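News > Workshop Notes > Safety and Faults

Print this article | E-mail to a colleague

Gripper fault on the folding cell: what we know so far

By Dwynwen Mostyn, 10/24/19

Many of you have asked why the folding cell at Neltside was standing still for 3 days. I will try to explain it in simple words.

The cell was running its usual test with printed cotton cloths. In cycle 34 the gripper closed on a cloth and lifted it, and then it did not open at the drop position. The arm continued to the next point with the cloth still between the fingers. The cloth caught on the edge of the tray and the tray was pulled from its place. Mortimer Lindgren was standing at the control desk and pressed the emergency stop. No person was hurt.

We read the log the same evening. The controller had sent the command to open, but the gripper did not confirm it. Our program waited 300 milliseconds and then went on as if the answer had come. This was our mistake. The waiting time was put in during June, when we were testing the Bevan software, and it should have been removed before normal work began.

The program now stops the arm if there is no confirmation, and a person must reset it by hand. We also lowered the speed above the tray. The cause of the missing signal is still open. Mortimer suspects the cable at the wrist, and Potance will send us a new one.

We restarted yesterday at low speed, with printed fabric again, and we also looked at the fingertips.
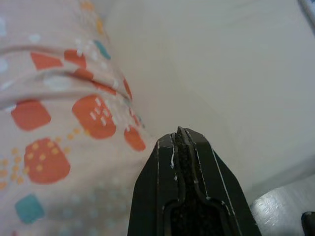
Fingertip beside the printed fabric. Scuffs and thin scratches are visible on the black finger.

The wear on the finger is probably a separate matter, but please write it in the cell book if you see new marks. Until the cable is changed, please stay outside the yellow line while the arm has power, also when it is not moving. The first check of the day takes 15 minutes and must be signed by two people.

Questions can go to me or to Mortimer in the Povovton office.

This site uses cookies to remember your settings. By continuing to read, you accept their use.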